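The Recount at Tindby

The protocol from Precinct 42 gave a turnout of 2,000 voters. The register attached to it held 197 signatures. The deputy returning officer for Tindby District read both figures twice, initialed the discrepancy sheet, and moved the file to the left side of her desk, where the contested precincts went.

Under the Electoral Code of Garnis, a contested protocol had to be reopened within 2 days. Reopening required the presence of one officer, one clerk, and one accredited observer from each list that had won a seat in February. Only one list had won seats in February. The law did not say what followed from this, and the ministry had not answered her letter.
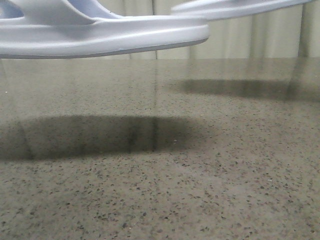

The ballots were to be counted again in the district office, by hand, on a flat surface visible to all parties. Annex C of the Code was particular on the matter of surfaces. A plain white top was preferred, a patterned one allowed with the officer's consent, and a speckled gray countertop fell into the second class, so she wrote out her consent and had it stamped. The clerk from Amora brought the sacks up from the basement. The seals were intact. The numbers on the seals were those of Precinct 17.

She recorded this. The clerk asked whether it should be recorded under irregularities or under remarks. Irregularities went to the capital by courier, and remarks stayed in the district archive. She told him irregularities. He changed pens and wrote it in.

They opened the sacks anyway, as the Code allowed, and counted until the building's lights switched to the night circuit. The papers were crisp and had been folded once, all in the same direction. A ballot that has gone through the slot of a Garnis box is normally folded twice, the slot being narrow. 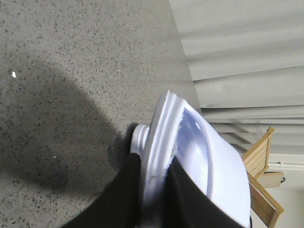
The observer said that the folding was not evidence. The Code defined a valid ballot by its mark and its stamp, he went on, and these had both, and if the officer wished to raise the matter of folds she could petition for an amendment after the new assembly was seated. He spoke without any heat. He had the paragraph number ready.

She checked the paragraph. He was correct.

At the bottom of the recount form there were two boxes — confirmed, and not confirmed — and a line for the officer's name. The telephone in the outer room had been ringing at intervals. The clerk said it was Munshi again, from the ministry, wanting to know when the form would be sent.

She marked the second box, wrote 8 July 2018 beside it, and asked the clerk for the courier envelope. He said there were none left in that size. She folded the form twice and used a smaller one.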